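5. Setting the grip for round bottles

Before you start: the Prumik arm must be bolted to the bench and homed (section 4), and the Unik control box must be showing a steady light. Keep the stop button within reach of your free hand for the whole of this section.

5.1 Put the arm in Hold mode and open the gripper fully from the hand control.

5.2 Check the rubber bellows for splits. Bend each fold back with a thumb and look into the crease. Replace split bellows before going any further.

5.3 Move the hinge linkage on the finger by hand. It should swing freely with no side play. If it rattles, tighten the bolt a quarter turn and try again. Do not use thread lock here — the bolt has to come out for cleaning.

5.4 Choose a large plastic bottle with a screw cap and tighten the cap. Start with an empty one.

5.5 Lay the bottle on its side between the fingers, with the cap pointing away from the bellows. A trigger or nozzle should stick out past the end of the gripper and touch nothing.

5.6 Set the close limit to 1000 and press Close. Wait until the motor stops.

5.7 Try to turn the bottle by the cap. If it slips, raise the limit in steps of 40 until it holds.

CAUTION: Never set the close limit above 2000. The finger shell will crack along the seam before the motor trips.

5.8 Raise the arm to shoulder height and leave it there for 2 minutes. Then look at the picture from the wrist camera. You should be able to see the finger, the bellows and the bottle together. If the bottle is hidden, loosen the camera clamp, tilt it and tighten it again.

5.9 Save the limit under a name other people in the workshop will understand, such as "round bottle, empty".

Note: Loose labels can catch in the folds of the bellows. Trim off any flap of paper or film before you use a bottle for more than a quick trial. A label that has lifted also gives a poor surface for the finger, so the limit you find may be too high for a clean bottle.

Note: Repeat 5.6 to 5.9 for a filled bottle. Use water only, and keep the control box off the bench while you do it.
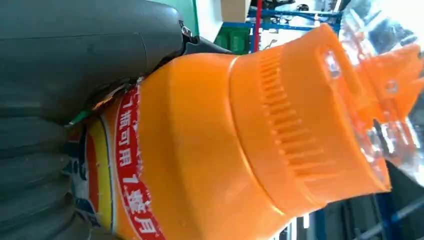 Stoica
Set-up and maintenance, Justholm shared workshop

Revised Thursday, April 20, 2023. Continue with section 6, Lifting and putting down.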